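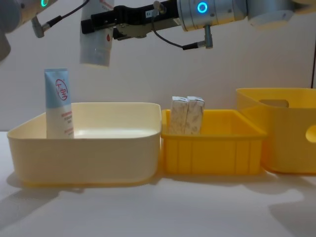

Giuliana Escobar wrote in after the September issue to say that gripping force is a red herring for tubes, and that I should stop fiddling with it and look at where the fingers land. Her words were a bit stronger than that. Get hold of the flat bit at the crimp, she said, and almost any parallel gripper will do the job, but grab the fat bit and you'll be chasing the force setting until you retire.

Well, I've now spent two weeks on exactly this and I owe her a drink. Mostly.

For anyone who skipped last month: we've got a pair of arms on the bench and two makes of gripper to choose between, the Lorketti (on the left arm) and the Stindau (on the right). Both are electric, both are two-finger parallel, and on paper you'd struggle to tell them apart. The prices are close enough that I'm ignoring them. The job is sorting small toiletries and packets into bins, which sounds like a doddle until you meet your first squeeze tube. They bend, they're slippery, and they're a completely different shape at one end from the other. Small boxes I put in because I wanted something easy, and soft packets I put in because a reader dared me to.

I started with both grippers set to 20 newtons and left them there for the whole of the first week. I know, I know, you're meant to tune each one for each item. But I wanted to see what they'd do for somebody in a hurry, and let's face it, that's most of us. The first thing I noticed was the noise. The Lorketti clicks when it closes, a proper little tick, and the Stindau makes hardly any sound at all. I thought the quiet would be nicer. After a day I'd gone right off it, as I'd look up from my screen with no idea whether it had shut on anything. I now have a beep in the script for the Stindau so that I feel better.

Then the fingers. The Lorketti ones come with a stepped shape, and I'd assumed the steps were for show. They do a real job on boxes - the edge of the carton settles against the step and stops twisting. On tubes they're less good, and if you come in a bit high the step meets the crimp and the whole thing tilts. The fix is to come in lower, and then of course you're back on the fat bit and Giuliana is cross with you. 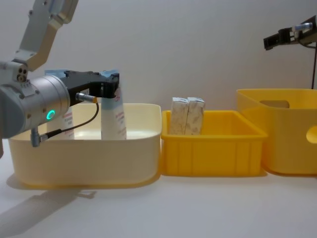 So I moved the approach height instead of the force, a little at a time, and left everything else alone. What a difference! The slips dropped off almost straight away on the Stindau and rather more slowly on the Lorketti, and by the end of the week I was only touching the force setting for the soft packets. I'd still say Giuliana is a shade too sure of herself, mind. With a tube that's nearly full you can get away with a lot. With one that's half used, the walls give, and then the force does matter, because the gripper thinks it has closed on something solid when it's only squashed the air out of the top. I tried this at home with my own toothpaste and a clothes peg and I'd recommend it as a way to spend a tea break.

Numbers, for those who like them. We did 441 picks across the two grippers, split as evenly as I could manage, with the boxes, tubes and packets all mixed in. I'm not going to print the whole table as it's a mess, but the shape of it goes like this. On boxes there was nothing in it. On tubes the Stindau was ahead, and stayed ahead even after I'd sorted out the heights. On packets the Stindau was well ahead in the first few days, then the Lorketti caught up once I'd slowed its closing speed, and after that they swapped places so often that I stopped caring.

Putting a bottle or a tube down is a different story, and I hadn't thought nearly enough about it beforehand. Picking up gets all the attention. But if you want a thing standing on its end inside a bin, you have to let go of it cleanly, and this is where the Lorketti won me back. It opens both fingers at the same moment, or near enough. The Stindau on my bench opens with one side a whisker ahead of the other, and that whisker is enough to tip a tall thin tube. It could be my unit. I've asked for another to compare and will report back. Until then I've got the Stindau opening very slowly, which cures the tipping and adds a wait that drives me up the wall.

A word on cables, because I've had three emails about cables. Both grippers plug in at the side of the body, and both want a short lead back to the wrist. Leave enough slack for the wrist to turn, then check it again with the arm in the most awkward pose your job needs. I didn't do the second part. My first lead was too tight and I found out at ten past six in the evening with everybody else gone home. No harm done apart from some bad language. If you're ordering, get the longer lead for either make, and put a small loop in it so it doesn't pull straight on the connector.

The controller is the bit I was dreading. I'd been running everything off the old Grabner box, which I know inside out and which is about as friendly as a parking fine. Brerkier lent us their newer one for the second week and I swapped over halfway through, which yes, is poor science, and yes, I'd been warned. I reran a chunk of the first week's picks on it to make up for that. The results came out the same to within what I'd call luck. What changed was my mood. On the Grabner, changing over from one gripper to the other means editing a file, restarting, and hoping. On the Brerkier you pick it from a list. The physical swap takes some 12 minutes either way, nearly all of it spent looking for the right hex key.

Where the Grabner still beats it is in the error messages. They're ugly, but they tell you which joint is unhappy and why. The Brerkier says "Motion could not be completed" and leaves you to guess. If anyone from Brerkier is reading (I believe at least one of you is, hello), please give us the ugly version as an option. I'd happily tick a box for it.

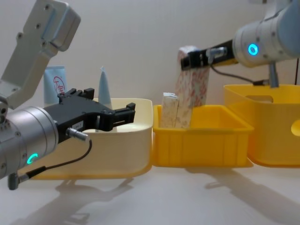 A soft packet held by its top end in the right-hand gripper, with the left-hand one open.

The packets deserve their own piece, really. Hold one by the very top and it hangs straight and goes into a bin beautifully, as long as it's heavy enough at the bottom. Hold it by the middle and it folds over the fingers like a tired sock. I've settled on a top grip with the jaws coming in flat, and I close them in two stages, a gentle squeeze and then the full one. The gentle one gathers up the loose bit. I pinched that idea from a reader's letter in the spring and have lost the name, so if it was yours, please write in and take the credit.

Which would I buy? If your work is mostly tubes and packets, the Stindau, provided the next unit I get opens evenly. For boxes, or for anything that has to be left standing up, the Lorketti, and spend the time on your approach heights. I've got them both until the end of the month and I'd like to try rubber pads on the Lorketti fingers before they go back. One supplier has promised me a set. If you've already done this, tell me which glue you used, as the last lot I stuck on came off in the afternoon and spent the night at the bottom of a bin.

Letters to the usual address. Giuliana, you needn't write in to say you told me so, but I expect you will.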